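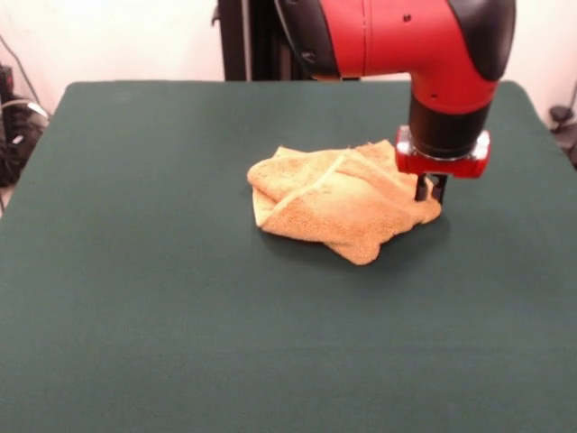

A towel has no front and no back and it never lies the same way twice, Marianna Wróbel told me before I had taken off my coat, so please do not ask the robot to hurry.

I had come to the Brirkora club at Hirholm College at four in the afternoon, when the lessons are finished and the corridor becomes quiet. The club meets in a former language room. This year two of its members, Wróbel and Gadisa Jemal, work with one red and black arm and one towel. In May they want to enter the Wilczyńska Cup, a competition for student teams in which the robot must do a piece of housework without help from the people. They have chosen folding.

I asked why they did not choose cups or wooden blocks, like other teams.

"We did blocks last year," said Wróbel. "With blocks you find the middle, you close the gripper, you lift. It worked, and afterwards we did not know what to write in the report. With cloth we have too much to write."

The difficulty, as she explained it, starts before any folding. A towel which has been dropped in a heap must first be opened, and for this the robot has to find an edge or a corner that it can hold. In a heap the real corner can be hidden under a fold, and a fold can look very much like an edge. The gripper has only two fingers. If they take hold in the wrong place, the heap comes up as one lump and goes down again as a different lump.

"For a person it is also like that, but you don't notice, because you have ten fingers and you shake it," said Jemal. He showed me with his scarf. "We cannot shake. We tried it once in November and the teacher asked us to stop."

The arm learns from demonstrations. One student guides it through the movement, the program keeps the positions and the camera pictures together, and later a model is trained on all of them. The program is called Morier and was written by earlier members of the club. It has, I was told, a very old menu and one button that should never be pressed. At the time of my visit they had 1,187 demonstrations saved, and 402 of these they had decided to throw away.

I wanted to know what was wrong with them.

"Nothing was wrong with the towel," said Wróbel. "We were wrong. Gadisa takes the cloth from the side and I take it from above. When the model sees both, it goes to a place between his way and my way, and there it closes on air. So we wrote one page of rules, how to approach, how deep to go, when to close. What did not follow the page, we deleted."

She admits that they argued for most of a week over that page. The depth was the hardest point. The fingers must go far enough into the cloth to catch it, but if they push hard against the table the arm stops itself and has to be started again. The soft green cover on the table helps a little, in her opinion. Jemal is less sure.
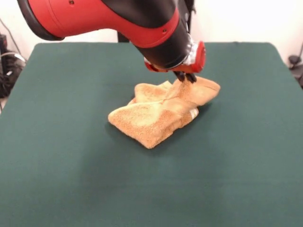 Gadisa Jemal sees the matter of depth in a different way: in his view the two of them should have begun with a thin tea towel and left the thick cloth for later, as a thick one forgives a bad grip and teaches you careless habits. He has said this many times, and he said it to me again while the computer was loading.

"He says it every week," Wróbel confirmed.

"Because every week it is true," said Jemal.

They do agree on the colour. A light orange towel on a dark green table is easy for the camera to separate, and they have decided to keep it so until the model is better. In the competition the organisers will bring their own towels, and the colour is not announced. I asked if this worries them. Wróbel thought for some time and answered that in spring they will borrow towels from everybody's family, striped ones too, and record again with the same rules.

About marks they spoke only a little. The project counts for the final-year certificate, but the larger part of the mark comes from the written diary, in which failed attempts must be described as carefully as good ones. Jemal writes the diary in the evening. He likes this part more than he expected, he said, and he has started to draw the shapes of the heaps in the margin, with an arrow for the place where he would take hold.

I asked both what they would advise to a club that wants to begin with cloth. Jemal answered first: write the page of rules before you record anything. Wróbel wanted to add that the name of the person who guided the arm should be saved with each demonstration. In the first month they did not do this, and they had to guess from the movement whose it was.

"His are easy to recognise," she said. "They are the ones from the side."

At half past five the room had to be locked. Jemal was still writing in the diary when we went down the stairs.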